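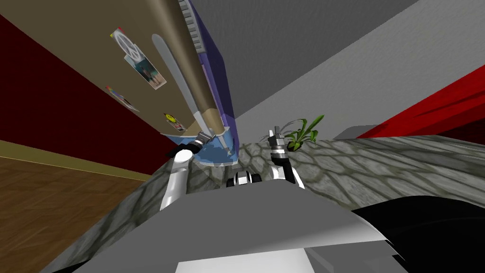
Page last changed: 2026-07-31

Looking after your cards, chips and fruit machine at home

We love a casino night in our house! It started with one tatty pack of cards and a tub of matchsticks, and now there's a proper set of chips, a roulette wheel and (my pride and joy) an old Poltura one-armed bandit that takes tokens and makes the most wonderful clunk. All of it gets handled by people eating crisps, so all of it gets grubby. These are the things that work for us.

Cleaning clay chips
Don't soak them. Clay composite drinks up water and the edges go soft. I do a stack at a time with a barely damp cloth and one drop of washing-up liquid in a bowl of warm water, then straight onto a tea towel to dry. An old soft toothbrush gets into the moulded edges beautifully. A full set of 200 takes me an evening with the radio on, and I look forward to it!

Plastic chips are much tougher. Put them in a colander, swish them through soapy water, rinse, and roll them up in a bath towel. Keep any with paper stickers out of the bowl.

Sticky playing cards
Plastic-coated cards can be wiped one by one with a cloth that's just damp. For paper ones, try my friend Graciela Vergara's trick: put the pack in a freezer bag with a teaspoon of plain talc, shake it like mad, then wipe each card with a dry duster. They come out sliding like new. Do it outdoors unless you want a white kitchen.

Bent cards go back in the box, box under the big dictionary, and leave them there until next time.

Getting marks out of felt
Dab, never rub. Fizzy drinks come up with cold water and a white cloth. Candle wax wants an ice cube in a sandwich bag held on top till it cracks, and then you can lift it off with a blunt knife. For crumbs and fluff I use a clothes brush, always the same direction, or a bit of parcel tape wrapped round my hand.

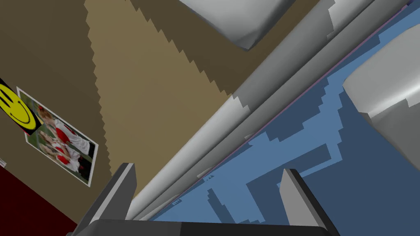 The brown wall.

The roulette wheel
Dust the pockets with a dry paintbrush. If your wheel wobbles, look at the table before you blame the wheel. Ours was a Cârstea I was ready to send back, and it was the table leg all along. A folded beer mat cured it!

Token machines
Unplug it if it has a plug, and empty the hopper before you move it anywhere. Wash the tokens the same way as plastic chips, but dry them really well, as one damp token will stick to its neighbour and jam the chute. Never oil the reels. A puff of air from a rubber blower is plenty. The glass front gets a little vinegar and water on the cloth, not sprayed on.

Storing everything
Chips live in a biscuit tin lined with kitchen roll, in piles of 25. Hui-mei Hsieh wrote in to say she keeps hers in cardboard tubes with the colour written on the lid, and I've pinched the idea for the spares. Felt should be rolled, never folded, and kept out of the loft. I get ours out again in October when the evenings draw in, and it hasn't had a crease in it for six years.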